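Home | Rooms | Jobs | Contact
August 2020 - posted by the Gurkent house team

Room turner wanted, part time, at Gurkent guest house. We have 42 beds, and guests who believe sheets change themselves.

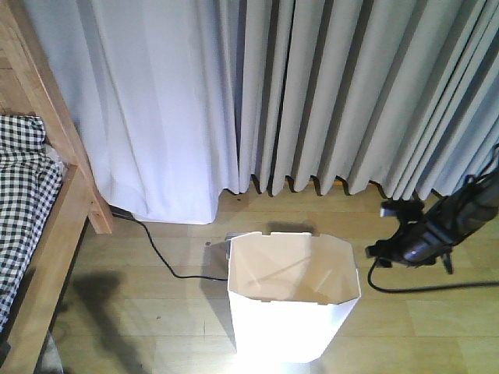

Pay is 38 a room, settled weekly. You strip, make up, sweep and empty, then leave before anyone thanks you. Gingham bedding gets pulled straight over the wooden rail side, curtains are shaken out to the floor, and the white wastebasket is your problem too. Speed is nice - corners are nicer.

Experience at Umali or Skuranano counts, but we'll train. Bad knees, think twice. Write to the Gurkent desk with two references, one not your mother.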